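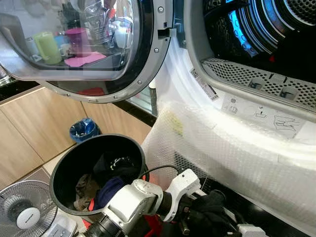 Jun 9, 2019

I have now lived in Kaston long enough to have opinions about the water bill, and I would like to share them with people who can't leave the room.

The bill used to come on a postcard. It had a number on it, you paid the number, and that was our whole relationship with the city. Then in spring they switched to an online system called Gimow, which wants a password with a symbol in it and logs you out if you go looking for your glasses.

My first Gimow bill was for $381. There are two of us and a cat. We don't have a pool. I checked the yard for a lake, in case one had formed, and then I called.

The woman on the phone was very nice and told me we had used 3,885 gallons in a single week. I asked if that was a lot. She said she wasn't able to say. She could send someone to read the meter, but the visit would be $50 if the meter was right, so it was a kind of bet.

I took the bet. I also put food coloring in both toilet tanks, the way my father used to, and sat on the edge of the tub waiting for blue water like a man at a very slow movie. The upstairs one went blue in four minutes. A rubber flapper from Bilgin Hardware costs less than a sandwich, and I bought two because I know myself.

The meter was right, of course. So that's $431, plus the flappers, plus a sandwich, since I was out anyway.

My neighbor over on Grandia Street says hers went down under the new system. I have decided not to discuss it with her again until fall.

Next month, the trash stickers.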